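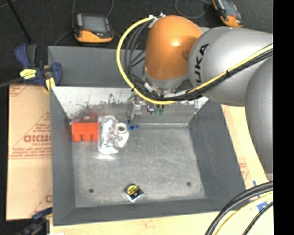 Sorting bins and what ends up in them

My project this term was supposed to be about labels. I wanted to find out whether people put things away faster when the storage has words on it or pictures on it, and I had a lovely plan with a timetable and everything. Then I spent one afternoon in the stores at Urnau, where I'd arranged to do my fieldwork, and changed my mind completely. The labels were fine. The bins were what everyone grumbled about!

Urnau is a small shared workshop in a building that still has 1874 over the door. The stores are on the ground floor at the back, and they use two sorts of container: big open metal bins with sloping walls, and plastic crates with lids from a supplier called Gorkano. My supervisor, Maricruz Barrera, let me swap topics as long as I handed in a new plan by the end of the week (I did, with an hour to spare).

What I looked at

I wanted to know three things. Where do items settle in a bin once people have been using it for a while? How easy is it to get the last few out? And does wear on the inside tell you anything about how a bin gets used?

For the wear question I went round with a torch and a notebook. A painted metal bin keeps quite a good diary of itself. On a worn one the finish on the rear inner wall can go right through to bare silvery metal, with dark streaks and scuffs all over it, while the panel above stays smooth and matt. I'd expected the floor to take the worst of it, and floors do get worn, but I hadn't given the walls a thought before I started.

For the other two questions I asked 11 people to put away and take out a mixed set of small household items — sponges, boxed soap, a roll of tape, that kind of thing. Everyone had a go with a metal bin and a go with a Gorkano crate. I timed them on my phone and scribbled down anything they said.

What I found

The crates won for putting away, which surprised me, as you have to deal with the lid. People stacked things neatly in a crate and seemed to enjoy it. With the metal bins they mostly dropped things in from the top and let the slope do the work.

Taking out was the other way round. The sloping walls meant there was room for a hand and wrist beside the item, and people liked being able to see everything from above. My slowest single turn was 42 seconds, for a flat packet lying tight against the side of a crate. Nothing in the metal bins took anywhere near that long.

The noise was a bigger complaint than I'd planned for. Four people mentioned it without being asked. I tried lining one bin with a Lekitz mat, the rubbery sort you put in kitchen drawers, and it was much quieter, but the mat crept up the slope and had to be pulled flat again after every turn. I wouldn't bother.

What went wrong

I lost my first set of timings when my phone updated itself, so those had to be repeated. I also started out using Radu, a free spreadsheet program, which refused to open my file once it had more than 1000 rows, and that was my own fault for giving every single item its own line.

If I did it again I'd use fewer items and heavier ones. I'd also like to go back in December and see whether the two bins I repainted have started wearing through in the same places.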